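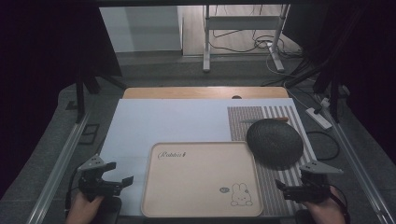

Open day talk, Friday, doors at 10. Notes for me (Yurani). Wálter does the slides.

Start with the slide up and let people settle. Say hello, say who we are, say that Clullia is the small team at the end of the corridor and that we love having visitors. Then straight in.

First point: how do you show a robot what "pick it up" means? You do it yourself, with the same sort of fingers the robot has. That's what the two black grippers on the slide are for, one in each hand. Get somebody in the front row to put out a hand and pinch my pen using only finger and thumb. Now ask them to turn it over. It's hard! Wait for the laugh, then say that's what our people do all morning.

Second point: everyday things. People expect gears and bolts and they get a tray with a rabbit on it. I want to spend a minute here, it's my favourite part. A low rim is a lovely problem. Come in too high and you close on air, too low and you hit the board. Mention the striped mat and the round woven one as well, a robot that has only met plain tables gets into trouble at the first real kitchen.

Third point: numbers, quickly. 969 good goes at table jobs so far, and we'd like 2000 by December. Don't read out the chart, Wálter has it on the next slide.

(If the clicker sticks, press it twice. It did this in Cáceres.)

Story: the Fumetti visit, when the children from the school had a go and one girl moved a cup from hand to hand better than any of us. Keep it short.

Then the demo. Walk everyone over to the Baltard room, up to 10 at a time round the table. Mind the cables on the floor. Wálter goes first, slowly, and I talk over him. Then anyone who wants to try can try, and I really hope they all do.

Questions I expect: does it get tiring (yes, in the wrists), can left-handers do it (of course, you use both hands), when can I have one at home (smile, pass to Wálter).

Thank the front row. Point to the coffee.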